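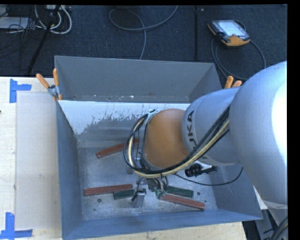 Rule 14 was the one they fought over.

Algirdas Sepp had written the first 13 in an afternoon, and they were the kind of rules anyone would sign. Speed stays at the reduced setting while a person is inside the line. The pendant stays within reach of whoever is running the cell. If the bin moves, the test starts over. He typed them up, printed them, and put the pages in a plastic sleeve by the door of the cell.

Rule 14 said that a run ended at the first stop, whatever the cause, and that the count went back to zero.

"Whatever the cause," said Selvaraj Miah. He had the sleeve in his hand and was reading it standing up, with his coat on. "So if I sneeze and hit the button."

"Then it goes back to zero."

"And the arm did nothing wrong."

"The arm did nothing wrong and it goes back to zero."

Selvaraj put the sleeve back on its hook. He had been at Cantero four years longer than Sepp and had seen three sets of rules go up on that hook. The last set had been six pages, and by the end people were hanging their keys over it.

The customer was Firnley, who made parts for floor looms and wanted blocks picked out of a bin and put in a tray. Red ones and green ones, long and short, lying any way they fell. The contract said 1,000 picks in a row without a person stepping in. It didn't say what stepping in meant. That was why there was a Rule 14.

They started on the Monday plan, which was to run in the mornings and fix things after lunch. The first morning the arm got to 61 and stopped with a block pinned against the wall of the bin. Selvaraj lowered the speed, jogged the arm up, and freed the block. Sepp wrote a zero in the log.

The second morning it was a clamp. One of them had crept on the edge of the bin, Selvaraj saw it and stopped the arm before anything happened, and Sepp wrote a zero.

"That was me being careful," Selvaraj said.

"I know it was."

"I'm going to be less careful if it costs me a morning every time."

Sepp didn't answer him then. He took it home, and he thought about it while he washed the dishes, and again in bed. His father had been a crane inspector at a port and had never once talked about cranes at home. What he talked about was paperwork. He used to say a form will teach people what you want, and you had better look at what you were teaching them. Sepp had found this very dull when he was 12.

In the morning he crossed out the end of Rule 14 and wrote over it by hand. A stop made for safety, by any person, pauses the count. The count goes on from the same number once the reason for the stop has been written down and the cell has been checked. A stop made by the robot, or made to help the robot finish a pick, sets the count to zero.

He brought it to Selvaraj before he hung it up.

"Who decides which kind it was?" Selvaraj asked.

"The person who pressed the button."

"So you'd take my word for it."

"You write it down and sign it. Then I take your word."

Selvaraj read it again. "Firnley won't like it. They'll say we can pause it any time it looks bad."

"They can read the reasons."

He asked for one more change, which was that the reason had to be written before the arm moved again, not at the end of the day. Sepp added it in the margin. Then he retyped the whole page, because a rule in the margin looked like a rule you could argue with.

It took until April. They changed the fingers once and the hoses twice, and there was a bad week when every run died somewhere past 400 and they couldn't find the reason. It was a cable pulling at the wrist in one position out of the hundreds it went through. Selvaraj found it by standing outside the tape with his arms folded for most of a day, watching one part of one cable.

On the run that counted, he pressed the button at 832.

The arm was over the bin with a green block in its grip. Sepp was at the desk and heard it go quiet. He waited. He wanted very much to ask, and he stayed where he was.

Selvaraj wrote for a minute or so. Then he walked once around the cell, looked at the clamps, looked at the floor, came back and signed. He turned the log so Sepp could see it.

Visitor's child at the door of the lab, not inside the line. Stopped until door was closed. Checked bin, clamps, cables. No change.

"Count stands at 832," Selvaraj said.

"Count stands," said Sepp, and initialed it.

The arm finished its pick and went back for the next one. A woman from Firnley came two weeks later to read the log, and she read all of it, with her glasses pushed up on her head and the book close to her face. She stopped at that entry and asked which of them had pressed the button. Selvaraj said he had.

She asked if she could have a copy of the rules. Sepp took the sleeve off the hook and went to find out whether the copier was working.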